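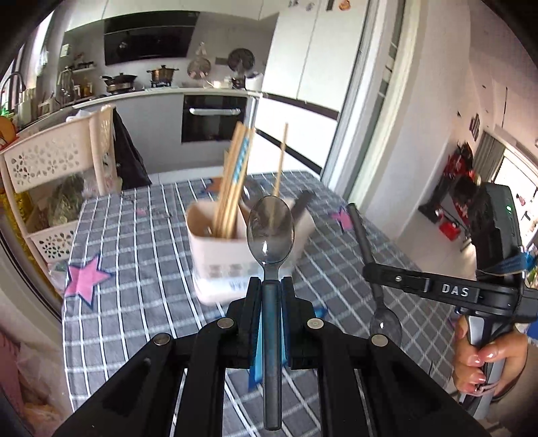 Löffel, einer davon aus Edelstahl, über der Tischdecke.

Kantinenpreise steigen zum November - Pisteck zieht nach

Dandumeck/Pisteck, 7/25/19. Das Mittagessen wird teurer. Nach Dandumeck hebt jetzt auch die Gemeinschaftskantine in Pisteck die Preise an, und zwar zum November. Das teilte der Betreiber Bakalis gestern mit. Stammessen, Suppe, Salatteller - alles betroffen. Nur der Kaffee bleibt, wo er ist.

Konkret: Das Stammessen kostet dann 50 Cent mehr, die Suppe 2 Groschen, also 20 Cent. Wer eine Monatskarte hat, zahlt bis Jahresende den alten Preis. Neue Karten gibts erst wieder mit der Umstellung.

Als Grund nennt Bakalis die Einkaufspreise, vor allem bei Kartoffeln und Butter. Dazu kommt die Miete im Gebäude an der Rerkness-Halle, die im Frühjahr erhöht wurde. "Wir haben das lange geschoben, jetzt geht es nicht mehr", so Betriebsleiter Kálmán Farkas. Am Personal solle nicht gespart werden, an den Portionen auch nicht. Nachschlag bei den Beilagen bleibt frei.

Täglich gehen in Pisteck rund 146 Essen über die Theke, im Sommer weniger. In Dandumeck, wo schon seit Mai mehr verlangt wird, sei die Zahl der Gäste nach einem kurzen Knick wieder auf altem Stand, sagt Farkas. Genaue Zahlen wollte er dazu nicht nennen.

Kritik kommt aus der Belegschaft der umliegenden Betriebe. Rhea Salazar, Sprecherin der Auszubildenden, hält den Aufschlag für zu hoch. "Für jemanden im ersten Lehrjahr ist das am Monatsende spürbar." Sie fordert einen eigenen Tarif für Azubis und hat dafür Unterschriften gesammelt, 100 Stück bislang. Die Liste soll nach den Ferien übergeben werden. Farkas will sich das anschauen, zugesagt ist nichts.

Unklar noch, was aus dem Abendtisch wird. Der war zuletzt schwach besucht, vor allem die Suppenabende. Im Gespräch ist eine Verkürzung auf 19 Uhr - entschieden wird das wohl erst im Herbst, zusammen mit dem neuen Speiseplan. Der soll übrigens mehr Eintöpfe bringen und dafür weniger Paniertes. Auch ein vegetarisches Gericht am Tag ist vorgesehn, bisher gab es das nur auf Nachfrage.

Die Kantine macht Sommerpause in der zweiten Augustwoche. Danach wieder normale Zeiten, Essensausgabe ab 11.30 Uhr. Die neue Preisliste hängt ab Oktober am Eingang aus.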